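Barkex to Take Bets at Nirndale Track Before Schwaiger Stakes

Monday, July 4, 2022

The bookmaker Barkex will open a betting counter at Nirndale racetrack in time for the Schwaiger Stakes, the track said in a statement. The counter replaces the temporary windows that have stood next to the paddock since the old operator's contract ended in April.

Barkex will offer fixed odds on every race on the card, as well as futures on the Schwaiger series. Bettors who prefer the pool can still use the track's own machines, which stay where they are on the lower level of the grandstand. The minimum bet at the new counter is $2 for a win ticket and $4 for anything that covers more than one race.

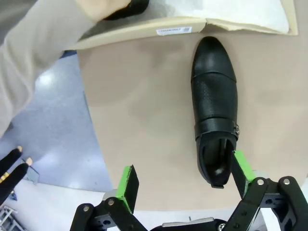

Tickets bought at the counter can be cashed there until the end of the meet. After that they have to be mailed in to the Barkex office, and the company says payment will take longer. Tickets from the previous operator are not affected by the change and should be taken to the customer service desk at the main gate.

The early market for the Schwaiger Stakes has Prindel as the favorite at 4-1. The gelding won his last start at Nirndale over the same distance and drew well on the inside. Prices went up over the weekend, and the longest shot on the board is 47-1. Barkex said it will pay each-way bets on the first four places if the full field goes to the gate. Late scratches would bring that down to three. 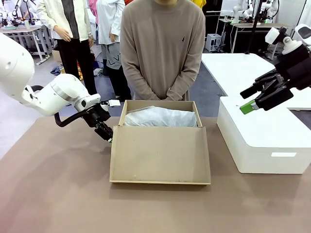 Bets placed before the final field is declared are made at the bettor's risk, and stakes on horses that don't run will not be returned. Once the field is final, a scratched horse means a full refund, with a deduction from winning bets on the others according to the price of the horse that came out. The rules will be posted at the counter – the track had complaints in the spring that they were only available online.

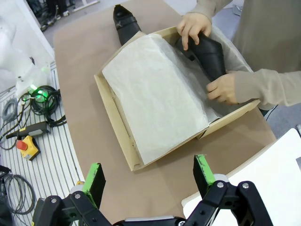
General admission to the grandstand is unchanged, and parking in the north lot remains free. The clubhouse terrace keeps its dress code on Stakes day, which means a collared shirt, long pants and proper shoes for men. A pair like the black leather shoe shown in the open box, with the tissue paper folded back, would be fine at the door. Sneakers and sandals would not. There is no dress code anywhere else on the grounds, including at the Barkex counter.

Gates open at 11 a.m. on Stakes day and the first race goes off at 1 p.m. The counter will close five minutes after the last race is made official.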